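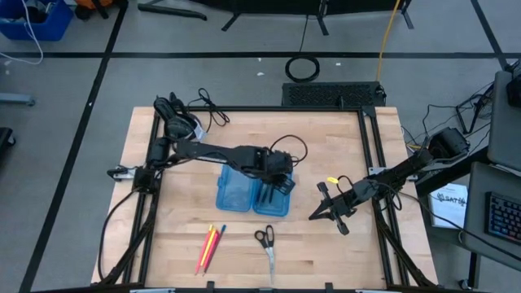
The Yorath two-arm bench cell is supplied as a frame, two arm mounts and a cable set, and is quoted without arms, grippers or work surface. Buyers who already own arms should order the mount plates to suit; buyers starting from nothing should budget the arms as a separate line, as they will account for most of the total. The rails take a mount on each side, so the arms work toward each other across the surface, and the top is open to any bench that fits inside the frame. A butcher-block top is a good choice for tabletop work with small articles such as a pencil case, pencils and scissors. Allow floor area beyond the bench itself. An operator desk with a keyboard can be placed to one side, and cable between the cell and the desk may lie directly on the floor during commissioning, but should go into a covered channel before the cell is released to general use.

Configurations

Yorath Base: frame, one pair of rails per side, lower bar, diagonal braces, hardware. No mounts.
Yorath Duo: as Base, with two arm mounts and clamps.
Yorath Duo Plus: as Duo, with cable set and floor channel.

All three ship flat in two cartons. Assembly requires two people and the supplied hex keys. Duo and Duo Plus mounts are drilled for the Clarkamer Ena arm as standard. Other patterns are cut to order from a dimensioned drawing. Send the drawing with the purchase order; a drawing sent later restarts the lead time.

Planning dimensions and loads

Maximum load per mount: 30 kg
Clear floor margin on each open side: 425 mm
Clearance behind rear bar for power unit and cable coils: 302 mm
Lead time, standard mounts: 12 working days

The load figure covers the arm, the gripper and the part being carried. Check it against the heaviest gripper you expect to fit during the life of the cell. The rear clearance is measured from the outside face of the bar and applies with the power unit on the floor. If the unit is to be placed on a shelf, ask for the shelf drawing.

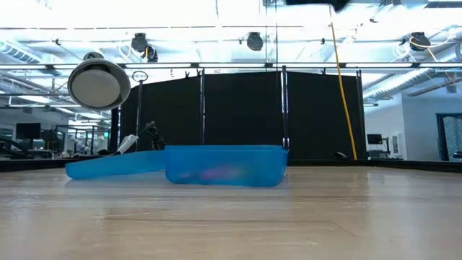 Open blue container with its lid alongside, white gripper behind.

Choosing a work surface and background

Light wood gives good contrast with dark tools and saturated plastics. A smooth finish will show soft reflections from overhead lamps, and translucent articles are affected by whatever is placed in or behind them. Buyers using cameras should include a plain partition in the budget. The Zeta screen is black fabric on upright posts, sold by the panel, and stands behind the bench without fixing to the frame. It does not block light from above. Where ceiling spotlights are already installed, try the cell under them before paying for additional lamps.

Grippers

Grippers are not stocked. Select the gripper from the smallest and the widest article in the job list, in that order. Thin articles lying flat, such as lids and pencils, set the fingertip shape. Boxes and cases set the opening. One gripper seldom covers both ends of the list well, and a second set of fingertips costs less than a second gripper. Include a spare set in the first order if the arms will run every day.

Items commonly left out of the budget

Power distribution at the bench. Each arm controller needs its own outlet.
Cable extensions. The supplied set reaches a desk on either side of the cell but not behind it.
Replacement tops. A wooden surface should be treated as a wear item.
Floor marking tape for the margin around the cell.
Operator time for setup after every change of layout.

Ordering

Quotations are prepared by Mali Probert and remain valid to the end of the month following issue. State the configuration, the arm model, the mount pattern and the delivery address. Freight is quoted separately. Orders for more than one cell can be shipped together or in stages, but the staging must be fixed at the time of order. Clarkamer does not offer site assembly in July. Returned mounts are accepted if undrilled and in the original carton. Mounts cut to a customer drawing cannot be returned.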